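Mirnov adds contact-aware planning to Flulleo control software

3 Jul 2026

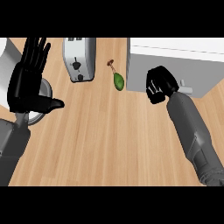

Mirnov has released version 2 of Flulleo, its control and planning software for two-armed robots with multi-finger hands. The update went out to existing license holders this week and will be open to new customers later in July.

The main change is in the motion planner. Earlier versions planned each arm separately and then checked the two paths against each other for collisions. If the check failed, one arm was told to wait. Version 2 plans both arms and both hands in a single pass, so one hand can hold or steady something while the other moves past it. Mirnov said the old method was safe but slow in tight spaces such as a kitchen counter, where the arms often have to work close together.

The planner also treats contact differently. Users can now mark surfaces that a hand is allowed to touch, such as the front of an appliance or the top of a counter, and set a force limit for each one. Anything left unmarked is still handled as an obstacle. The limits are stored with the scene file and carry over when a scene is copied.

Flulleo is tested in simulation before each release. For this version, the company ran 1,000 simulated kitchen trials with small objects, dishes and countertop appliances placed in different positions from one trial to the next. The full set takes 72 hours on the company's own machines. A shorter set is included with the software so that customers can check their own changes before loading them onto a robot.

Testing turned up a problem with finger joints that kept moving slightly after a hand had reached its target pose. It was traced to a rounding error in the joint controller and has been fixed. Customers who wrote their own workaround are asked to remove it before updating, as the two corrections will otherwise be applied together.

Scene files made with the scene editor from Charpentier can be opened directly. Files from Bramosex still need to be converted first, and the converter does not yet keep hinge limits on doors and drawers. Those have to be entered again by hand. Mirnov said a fix is planned but gave no date.

The update is free for current license holders. Old planning scripts will run without changes, but they will use the earlier planner unless the new one is turned on in the settings. Support for the earlier planner will continue for 3 more releases.

Release notes and the installer are available from the customer download page. The update requires a restart of the robot controller.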